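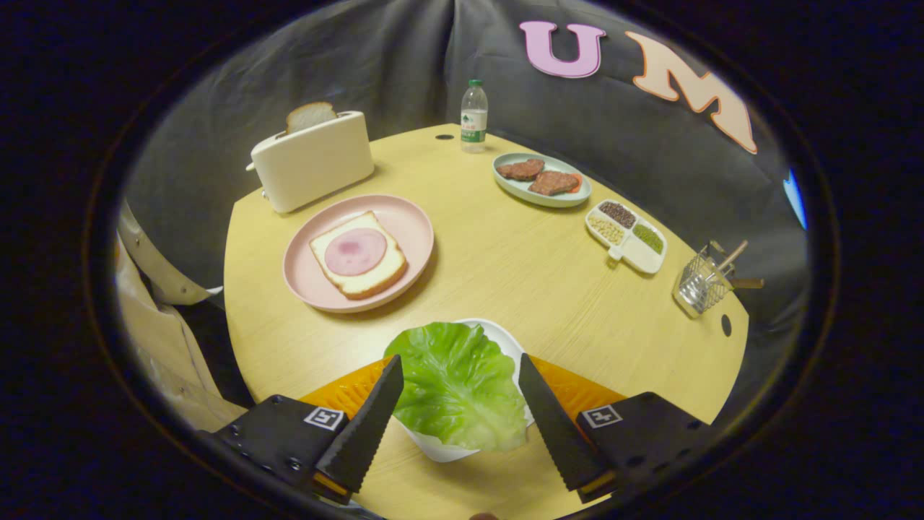 Einen Greifer nach der Haltekraft auszusuchen hält Sum-yee Kan für den häufigsten Anfängerfehler: Entscheidend sei, wie viel die Bedienperson beim Zugreifen spürt und was die Kamera davon noch mitbekommt. Eine Schale lasse sich mit fast jedem Fingerpaar anheben, gerade abstellen aber längst nicht mit jedem.

Dem Einwand folgen wir in dieser Einheit zur Hälfte. Die Haltekraft wird weiterhin gemessen, zählt in der Auswertung aber nur noch als eines von mehreren Kriterien.

Einheit 6: Handgeführte Greifer im Vergleich

Voraussetzungen
Einheit 4 (Kamerakalibrierung, Fischaugenmodell) wird als bekannt vorausgesetzt. Wer die Übung dazu nicht abgegeben hat, holt sie bitte vor dem Praktikum nach.

Die beiden Fingersätze
Verglichen werden der Satz Kilport und der Satz Drikar. Beide passen auf denselben handgeführten Träger und werden mit je zwei Schrauben befestigt. Kilport hat lange Keilfinger mit gezahnter Innenkante, Drikar kürzere Finger mit glatter, leicht gewölbter Auflage. Die Zahnung hilft an Rändern und Kanten. An glatten, stark gekrümmten Flächen liegen oft nur einzelne Zähne an, und das Objekt dreht sich beim Anheben.

Jede Halterung trägt oben einen quadratischen Schwarz-Weiß-Marker. Aus dem Abstand der beiden Marker wird die Öffnungsweite berechnet. Ein Wegsensor ist nicht eingebaut. Fällt ein Marker aus, fehlt die Öffnungsweite für diesen Zeitpunkt. Kurze Lücken interpoliert die Auswertung, längere werden verworfen.

Sichtfeld
Die Kamera blickt über die Finger hinweg auf den Arbeitsbereich. Das Bild ist kreisförmig begrenzt, die Ecken bleiben schwarz. Beim Greifen einer Schale mit überstehendem Inhalt, etwa einem großen Salatblatt, liegt das Objekt mitten zwischen den Fingern am unteren Bildrand, während Teller und Fächertablett dahinter noch zu erkennen sind. Für die Bewertung ist zu notieren:

– Sind beide Marker vollständig lesbar?
– Ist der Kontakt zwischen Finger und Objekt sichtbar oder durch den Inhalt verdeckt?
– Bleibt die Zielposition während der Bewegung im Bild?

Der zweite Punkt wird gern vergessen. Hängt ein Blatt über den vorderen Rand, lässt sich aus dem Bild schlecht beurteilen, wo genau der Finger an der Schale ansetzt.

Versuchsaufbau
Gearbeitet wird am runden Tisch mit Küchenobjekten: Teller, Schale, Tablett mit Fächern, Drahtkorb mit Besteck, Wasserflasche. Schale und Flasche sind Pflicht, ein drittes Objekt ist frei wählbar. Lebensmittel bitte nicht direkt mit den Fingern greifen, die Zahnung ist mühsam zu reinigen.

Pro Fingersatz sind 100 Greifvorgänge aufzuzeichnen. Ein Vorgang besteht aus Annähern, Schließen, Anheben, Versetzen und Absetzen. Abgebrochene Versuche zählen mit und werden als solche markiert.

Auswertung
Der Vergleichsdatensatz Rukside enthält 1.893 Greifvorgänge mit dem Satz Kilport und liegt im Kursordner. Er wurde mit dem Regler Chou in der Grundeinstellung auf einem Arm nachgefahren, die Gelenkdaten sind beigelegt. Eigene Aufnahmen bitte im selben Format speichern, sonst bricht das Skript beim Einlesen ab.

Anzugeben sind Anteil der erfolgreichen Vorgänge, Anteil der Zeitpunkte ohne lesbaren Marker und Neigung des Objekts beim Absetzen. Die Haltekraft wird einmal je Fingersatz mit der Federwaage bestimmt.

Abgabe
Kurzbericht bis Ende Mai, höchstens vier Seiten ohne Anhang. Eine Empfehlung für einen der beiden Sätze gehört dazu – auch dann, wenn die Zahlen knapp beieinander liegen.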